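Hangers and hanging up: your questions answered

We get a good many letters and emails about hangers here at Prydderch, more than you might expect, and Waraporn Paisan has very kindly gathered up the ones that come round most often. Do have a read through before you write in – your answer may well be waiting for you!

Should I use plastic hangers or wire ones?

Either will do for shirts and light tops. Wire hangers are slim, so you can fit more on the bar, but they can leave little points at the shoulders of anything knitted. For jumpers and heavier things we would always reach for plastic, or for one of our wider Nonwood hangers if you have the room.

How do I get a hanger into a top without stretching the neck?

Go in from the bottom hem, please, and never through the collar! Lay the garment flat, slide the hanger up inside, settle one shoulder and then the other, and bring the hook out through the neck last of all. It feels slow the first few times, but your hands soon get used to it.

My hangers always end up in a tangle. What can I do?

Leave the spare ones on the bar, all with their hooks facing the same way, and push them along to one end. Loose hangers in a drawer or a box will knot themselves together however carefully you put them in.

Do I need a wardrobe, or will an open rack do?

An open rack is lovely for the clothes you wear every week, and you can see everything at a glance. Keep it out of strong sun, though, as dark colours such as navy fade along the shoulders first.

Can I send hangers back?

Yes, within 7 days of their reaching you, as long as they are unused. Packs of 2 must come back together. Tavion Ferreira looks after returns and will gladly help if you have mislaid your order number.

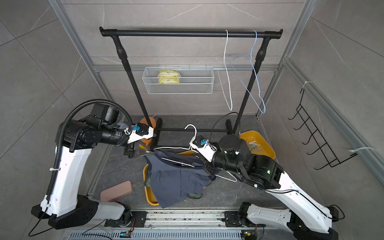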